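Flomex cable clip set, long-term review
Zubaida Abbasi, May 17, 2018

We bought the adhesive clips to dress the wiring on one arm cell: a pale wood shelf with the control laptop in the lower bay. The pack costs less than one spare cable. Clips hold up to three thin leads each; the thick black one needs the large size.

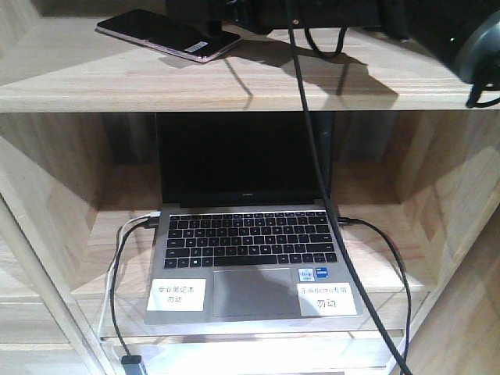 Setup and upkeep

Leave slack where the thick cable passes the front of the upper shelf. Wipe the wood before sticking. Shagufta Warraich checks the laptop plugs every 100 runs and reseats any clip that has lifted. Labels reading 勿动 stay on the palm rest. Adhesive is adequate, hinges stiff. Three stars.

Related
Calleck drag chain, short lengths
Lisberg shelf brackets
Mughal strain reliefs after 1,000 cycles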